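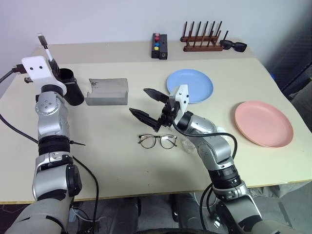 4.2 House rules for the shared bench

When we started writing down how we run the two-arm bench, I figured we'd fill a page and be done. We ended up arguing for most of January. I'm putting the rules here in the order we adopted them, partly so other labs can borrow them and partly so reviewers can see which of our numbers depend on them.

The first rule is about cables. Every cable on an arm gets moved through the full range of the task by hand, with the power off, before anybody records a thing. As Figure 3 shows, the gripper cables on our arms run outside the housings, and on the left one a thick loop comes back across the tabletop. A loop like that needs enough slack for the wrist to turn, but it also takes up table space, and we count that space as off limits for objects. Riku Yokoyama wanted a fixed slack length written into the rule. I didn't, and we settled on the hand check (he still brings it up!).

Rule two covers what goes on the table. We sort objects into three risk classes, and anything clear or thin goes in the strictest one. Eyeglasses are the case I always use when I train new operators: thin frames, round clear lenses, easy for a depth camera to miss. For that class we cap the closing speed at 10 percent of maximum and the operator keeps a hand on the stop the whole time. Crumpled clear plastic counts too, even though breaking it wouldn't bother anyone, as a finger that snags it can drag something else along.

Rule three is the one people grumble about. No operator runs more than 30 minutes without a break, and after 8 failed grasps in a row the session stops and gets logged as stopped. We took the first part from the Parnari handbook, which our sister lab wrote for its own bench, and added the second after going through our old logs and finding long runs of failures that had been quietly trimmed. I did some of that trimming myself, so I'm not pointing fingers.

Last, both arms go back to their rest pose before anyone reaches over the table. We tried a looser version where you could reach in on one side while the other arm was moving. It lasted 2 sessions.

Figure 3. The two-arm bench with tabletop objects. The right gripper is open above a pair of eyeglasses; plates, a tray and a wooden dish rack share the table.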